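Handout 5: Browning, Staling and the Daily Loaf
Kitchen Chemistry for Non-Scientists, evening section

Last time we left our dough in the oven just as the crust was starting to color, so let's pick it up there. I know a few of you missed that one for the March break. Don't panic, the first page or so goes over it again.

Bread browns because of two different things happening on its surface, and people mix them up all the time (I did for years). The first is the Maillard reaction, where sugars and amino acids get together under heat and make hundreds of new compounds, many of them brown and a lot of them delicious. The second is caramelization, where sugars break down by themselves. Both go on in a crust, but Maillard gets going at lower temperatures and does most of the work in ordinary bread.

Now, water is the brake on all of this. As long as the surface of the dough is wet, it can't get much hotter than the boiling point, because the heat goes into turning water to steam. Once the outside dries, the temperature climbs and the color comes on fast. The inside of the loaf stays moist the whole time, so it stays pale. If you remember one sentence for the quiz, make it that one!

What about steam in the oven, then? Bakers add it at the start to keep the skin soft so the loaf can stretch. It also helps the starch on the surface turn to a gel, and that gel dries into the shiny, crackly crust you get on a good baguette. Take the steam away for the second half or you'll end up with something leathery. I baked two loaves from the same Gretell flour at home, one with a tray of hot water underneath and one without, and my family could pick them apart from across the room.

Staling

This is the part I love, so forgive me if I go on. Most people think stale bread is just dried-out bread. Drying is part of it, sure, but a loaf wrapped up tight will go firm too, with hardly any water lost. The main culprit is starch. In the oven the starch granules soak up water and swell and lose their orderly structure. As the bread cools and sits, the starch molecules slowly line up again and form little crystals. The word for that is retrogradation – ugly word, handy idea.

It happens fastest at fridge temperature. So please, please don't keep your bread in the fridge if you want it soft. The counter is fine for a couple of days and the freezer is fine for weeks, because down there everything slows to a crawl. The fridge does hold off mold, I'll give it that.

Heat undoes a good part of the damage. Warm a stale slice all the way through and some of those crystals melt, and the crumb goes soft again for a while. It firms up as it cools, often harder than before, so eat it right away. Toasting does this to the middle and at the same time dries and browns the faces, which gives you that crisp-outside, soft-inside thing. A slightly stale slice often toasts better than a fresh one because it starts with a drier surface.

Things to try before next time

Take one loaf and cut it into slices of the same thickness. Keep some on the counter in a bag, some in the fridge in a bag, and some in the freezer. After two days let them all come to room temperature and press each one with a fingertip. Write down what you feel before you taste anything. Then toast one from each group on the same setting and compare again. Label your bags, I mean it.

If you bake your own, weigh the loaf when it has cooled and again after two days in the bag. The difference is nearly all water, and most of you will be surprised how small it is.

Reading: the chapter on starch in the course pack, and the short piece on crusts if you have time.

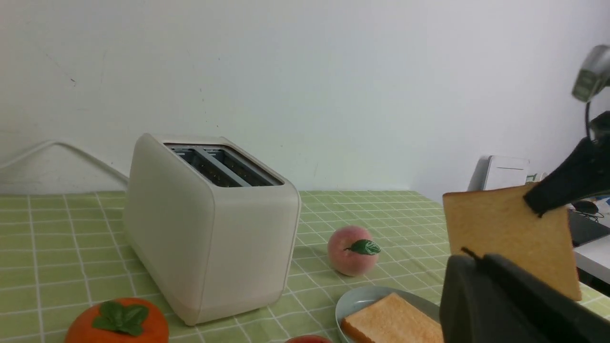

Same toaster both times.

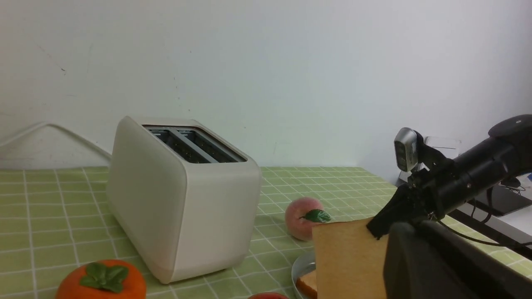

Rosalía Segura wrote in after the first version of this handout went up: I tried the fridge test with a sourdough and with a soft sandwich loaf, and the sandwich loaf hardly changed at all. Did I do it wrong, or is there something in the store bread that stops the crystals? The label lists mono- and diglycerides, and I wondered if those were the answer.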